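Dasmont Public Library
The Dasmont Public Library will change its loan rules for all branches in February. This thread sets out what is changing and what will stay the same.

Dasmont Public Library
Overdue fines on books, magazines and audiobooks will end. Fines already on a borrower's account will be cleared. There is no form to fill out, and staff at the desk cannot clear them early.

Dasmont Public Library
Charges for lost or badly damaged items will remain. An item is treated as lost once it is 110 days past its due date. If it comes back in good condition after that, the charge will be taken off.

Dasmont Public Library
The standard loan period will be 20 days at every branch. Bastos Road has until now used a 17-day loan, and borrowers there should check the due date on their slips during the first month.
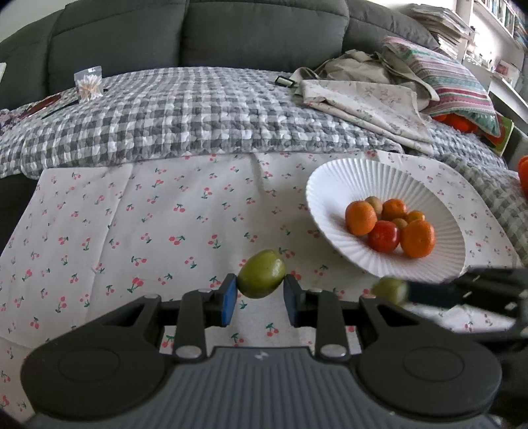

Dasmont Public Library
Aroha Bright writes that ending fines is welcome, but she has waited since the fall for a novel that another borrower has kept, and she asks what will make people bring books back. Items with a waiting list cannot be renewed. A card with any item more than two weeks late will be blocked until that item is returned.

Dasmont Public Library
Blocked cards may still be used for the computers, the study rooms and the newspaper collection. They may not be used for new loans or for holds.

Dasmont Public Library
Children's cards will not be blocked for late items. A parent or guardian will receive a letter or an e-mail, depending on the choice made when the card was issued. Please make sure that the address we have is current.

Dasmont Public Library
The Flisberg branch will keep its separate rules for the local history room. Maps, parish records and bound newspapers are for use in the building only. Requests should reach the desk by 3 p.m. for use the following morning.

Dasmont Public Library
Book club sets are also affected. A club may hold one set at a time, for up to six weeks. The collection now stands at 200 sets, and the full list is kept at the main desk in Haltatthorpe.

Dasmont Public Library
Questions about book club sets should be addressed to Ladi Usman in Borrower Services. Questions about a blocked card are best raised at your own branch. Please bring the card with you.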